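Home | About | Members | Minutes | Contact

Ullow Fuel Buyers' Group
Minutes of the spring purchasing meeting
25 Apr 2019
Recorded by Estela Henríquez

Present: Fumiko Ikeda (chair), Octavio Barrientos, Pankaj Bhardwaj, Estela Henríquez.
Apologies: Nélida Ledesma.

1. Previous minutes

The minutes of the October meeting were agreed with one change. In item 4, "delivered price" should read "terminal price". Signed by the chair.

2. Market report

OB presented the quarterly paper. Crude has risen through most of the quarter and gas oil has followed with a short lag. Heating oil has moved less, as expected at the end of the season. The gap between the Bulance terminal price and the published benchmark has widened again. OB put this down to storage charges at Bulance. PB thought haulage was the larger part and asked for the two to be shown separately. OB to split the figures before the next paper goes out.

OB noted that exchange rate movement accounts for part of the rise in sterling terms. The paper uses month-end rates. FI asked whether daily rates would change the result. OB said they would for individual loads, but not for the quarter as a whole.

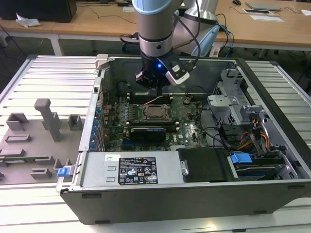

3. Supply contract

The present contract with Zapata runs to the end of October. Two offers have been received for the period after that.

3.1 Zapata – renewal on the existing formula, with the margin fixed for 12 months. Minimum load to rise to 200 tonnes.

3.2 Ivier – benchmark plus a variable margin, reviewed each quarter. Minimum load 50 tonnes. Payment terms are shorter.

PB said the larger minimum load would be a difficulty for members without their own tanks. Sharing a load is possible under the Zapata terms, but one member has to take the invoice and carry the credit risk. FI asked that this be put to Zapata in writing.

EH had compared both offers against last year's volumes. The Ivier offer is cheaper when prices are falling and dearer when they are rising. The difference over the full year is small and depends on when deliveries are taken. The working is in Annex B.

Agreed: no decision until Zapata has replied on shared loads. PB to write.

4. Fixed-price cover

Members may at present fix the price on up to 3 months' usage. OB proposed no change. He considered that longer cover is poor value while forward prices stand above spot. Agreed.

5. Data and office equipment

Benchmark prices are now saved to the shared folder at close of business. NL had sent a note asking for older price sheets to be kept in the same layout. Agreed. EH to convert them.
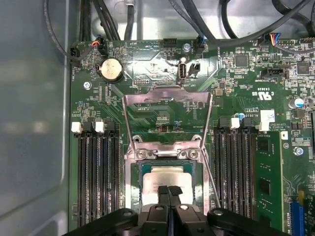

Processor in its socket, load plate open.

6. Rules

FI reported that the clause on voting by post dates from 1921 and makes no mention of email. Revised wording was circulated. Comments to EH.

7. Any other business

PB asked for delivery notes to show temperature-corrected volume. OB to raise this with the Bulance terminal.

Annex A: Quarterly price paper
Annex B: Comparison of offers

Contact the secretary | © Ullow Fuel Buyers' Group | Back to top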